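Every few months a film gets announced as the comeback of somebody who never went anywhere, and this winter it is Bart Aerts. I have read the phrase "long-awaited return" in five places now. He was in a miniseries last spring. My mother watched it twice.

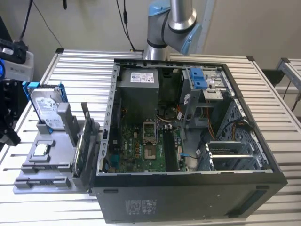
Haltport, January 26, 2018. The movie is called Cistow, and it had its premiere here last night at the Skinia, with a carpet, a rope and more than 50 people with lanyards. I paid for my ticket, so I feel free to say what I think, and what I think is that it's fine. A man inherits a ferry. He doesn't want the ferry. Two hours later he sort of wants the ferry.

What I don't buy is the story being sold around it. According to the press notes, Aerts lost a lot of weight, learned to pilot a boat and "refused to speak to the cast" for 12 weeks. All of them? Even at lunch? His co-star Luuk Van Leeuwen was asked about it on stage and said Bart was "very focused," then looked at the moderator until she moved on. 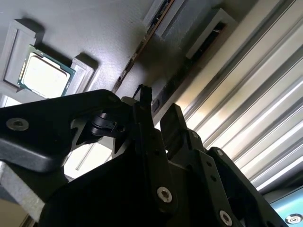 I've been around long enough to remember when actors just learned the lines. Now there has to be suffering, and it has to be suffering you can put in a headline. Van Leeuwen, who gives the better performance by a mile (the scene with the unpaid fuel bill is the only time I leaned forward), seems to have turned up, done his work and gone home. Guess which of them is on the poster.

Then there's the standing ovation. I saw it reported this morning as eight minutes. The Skinia has 344 seats, the back rows were leaving to get their coats, and people who are already on their feet looking for a scarf do tend to clap. 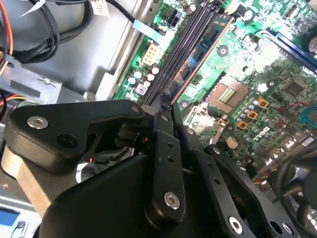
The feud rumor I trust even less. A gossip account says the two men fell out over billing and haven't been in a room together in months, but they came up the same stairs last night and shared a bag of nuts during the speeches. If that's a feud, my marriage is in trouble. My guess is that somebody at Van Hecke, the distributor, noticed that tickets were slow and didn't rush to correct anything.

I could be wrong. I said the same about the engagement last year and they did get married, for a while.
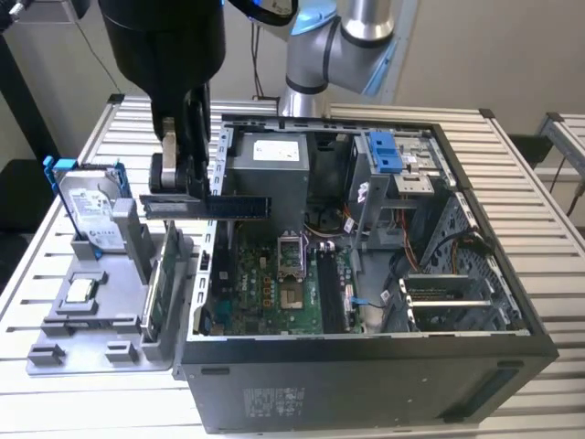 What I'd see instead

Van Leeuwen's small comedy about the driving school, if it's still playing near you. It opens wider in March, and I haven't read one word about how hard it was to make.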